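Prusinville Neighbors Help Forum > Kitchen & Home

Where do I keep the tea stuff on a small counter?

Posted by counterweight_50, 2022-11-09

We moved into a rental in January and I still have no system for the counter. Tea gets made at one end, toast at the other, and the cutting board has turned into a parking lot in the middle. Every time I want to cut an onion I have to evict something first.

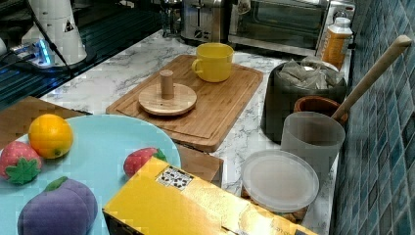
Tea bags are the worst of it. Mine came out of their boxes months ago and went into a gray container, which is now filled nearly to the rim, and the yellow mug lives on the cutting board next to a wooden lid with a knob. I'd like to chop on that board like a regular person. Drilling into the tile is out – the landlord, Coltance, has views.

The lid also puzzles me. I own another flat wooden round, with holes in it, and I don't know what either one belongs to. 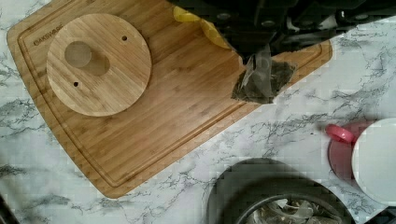
I'd throw them out, but the pot they fit would show up the next morning. Any ideas under 50 bucks?

Frimpong

Stand the board up against the wall when you're done with it. A flat board is a shelf, and shelves fill up. Then put the mug and the tea on one small tray by the kettle, and don't buy a big tray, or you'll be back in 2 weeks asking about the tray.

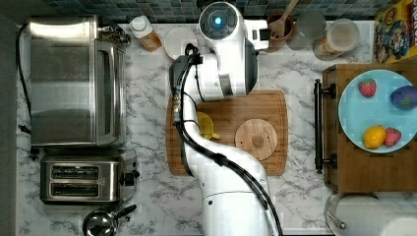

Other things I'd do:

Move the plate to the cupboard. It isn't earning its spot.

Keep the spoons in their crock at the back. That part is fine.

Pick one of the toaster and the toaster oven. I know, I know. We kept both for 14 years.

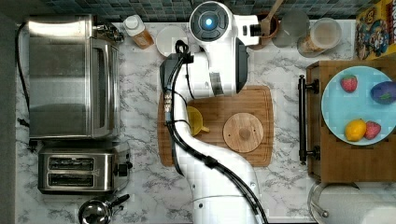
As for the lids, put them in a drawer until spring. If you haven't missed them by then, you have two coasters.

brernska_resident

get a bigger kitchen lol

but seriously we got a cheap shelf riser and the tea goes under it. measure first, mine was too short for the mugs and now it's a riser for nothing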